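Grostus wants you to believe the press has stopped asking questions

The man who edits Grostus doesn't like being called an activist. He doesn't much like being called a journalist either, which made the first few minutes of our conversation a bit awkward. He agreed to talk on the condition that I leave his name out, and I agreed on the condition that he answer whatever I put to him. He kept to that most of the time.

Grostus is a newsletter of media criticism, published from a spare room in Clostia. It has 3,870 paying subscribers, by his figures, which I have not been able to check. Its line is that the big newsrooms decide what a story means before they send anyone out to cover it, and that housing is the worst case.

"They'll run the minister's number at the top and the correction at the bottom, if they run it at all," he said. "Do that for a year and people think the minister's number is the number."

I asked for an instance. He brought up the Roy rezoning vote in September, when council approved taller buildings along the old rail corridor. In his telling, the metropolitan papers treated the residents who objected as cranks and the developers as public servants.

I had read the coverage before we met. There were 30 articles in the archive he sent me, and a fair number of them quoted the objectors at length. When I said so he shrugged.

"Quoted, sure. Quoted after the developer. Quoted in the second half. Look at the headlines."

So I looked at the headlines. Three of them were plainly slanted, and one used the word "hysteria", which no editor should have let through. The rest were the usual dull stuff about councils voting on things. Three bad headlines is a fair complaint. I don't think it props up the whole theory.

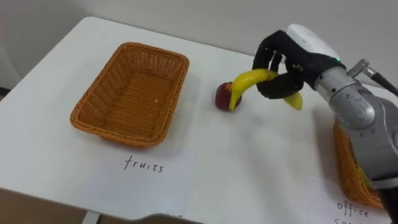
A former subscriber wrote to me afterwards that the newsletter had been right about Roy and wrong about nearly everything since, and that it had taken her the better part of a year to see that it never ran the other side either. She cancelled over a piece on school funding. I put this to him by email and got back one line: "People leave when you stop telling them what they want to hear." It could just as easily be said by the papers he writes about.

His strongest material concerns ownership. The Drindico group bought the last independent weekly in the district, and he says the paper's coverage of council dropped away once the sale went through. I went through the back issues at the library and he has a point. The council column has gone. The space is now filled with lifestyle copy that runs in the group's other titles, and if you live in Clostia and want to know how your rates were set, you have to go to the meeting yourself.

"That's the scandal," he said. "Forget who they vote for. They've stopped turning up."

I agreed with him there, and told him so. I also asked why a newsletter so worried about empty press benches had not sent anyone to a council meeting itself. He said he couldn't afford a reporter. I asked what the subscriptions paid for.
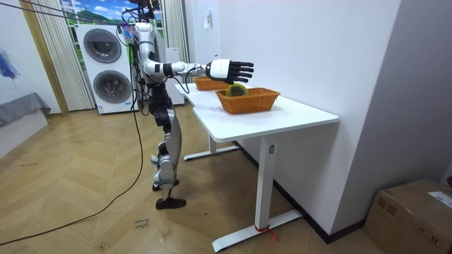
There was a long answer to that, covering software, legal advice and his own wage, which he would not put a figure on. He was cheerful about it. He said that a critic has no duty to do the job of the people he criticises, and that a restaurant reviewer doesn't have to cook. Fair enough, up to a point. But the reviewer usually eats the meal, and several of the council stories Grostus has attacked concerned meetings that its editor hadn't attended or watched.

I asked whether he had ever published a correction.

"We clarify," he said.

How often?

"When it's needed."

I found one clarification on the site. It sits at the foot of the page, below the subscription form, in smaller type than the article it clarifies.

He has plans to expand next year, with a podcast first and then a second newsletter on state politics. He would like to hire. He thinks the appetite is there, and going by how many people I know who forward his emails, he may be right about that. Trust in the big papers is low and they have done plenty to earn it. I just can't see why the distrust should stop at the door of the person selling it.

Before I left I asked which newspaper he read in the morning. He named the same metropolitan daily he had spent most of an hour pulling apart. He has it delivered.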